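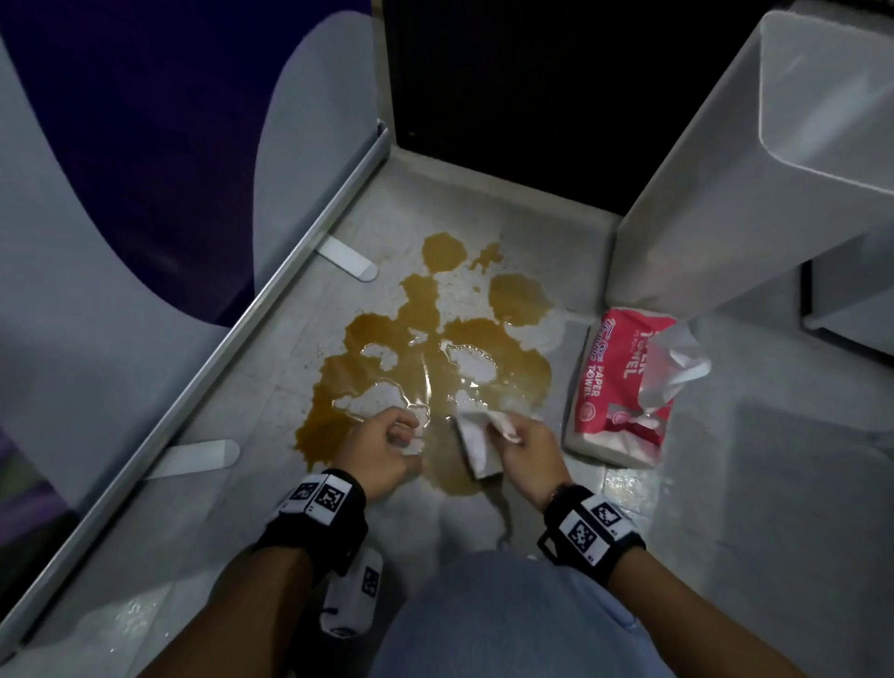 What gets coffee off a tile floor without leaving it sticky?

Paper towels first, then warm water with a drop of dish soap, then plain water. I've tried the spray cleaners and gone back to this every time.

We moved into the place on Wemton in November and the floor is light gray tile all the way through, 400 square feet of it. I picked it for the way it looks. I did not think about how brown everything I drink is.

Put the first towel down flat and let it soak before you start pushing. I fold mine in four so there's a dry side to turn to. Work from the outside of the puddle in, or you end up with a bigger puddle. The little drops around the edge are easy to miss and they dry into dots that you find with your socks two days later. Get down on your knees and look across the floor toward a window.

Then the soapy water. One drop in a bowl is plenty. I used to squirt it straight on the tile and then wondered why the spot felt tacky. Wipe again with a cloth and plain water, and dry it.

The grout is another matter. If it isn't sealed, the coffee goes right in. Nurhan Erdem downstairs has the same tile and uses baking soda paste with an old toothbrush, left on for ten minutes. It worked on the line by my stove and only partly on the one by the door, which had been there longer.

Milk in the coffee means doing the soap step twice. The grout sealer is still in the closet, unopened. I'll write it up when I've done the kitchen half.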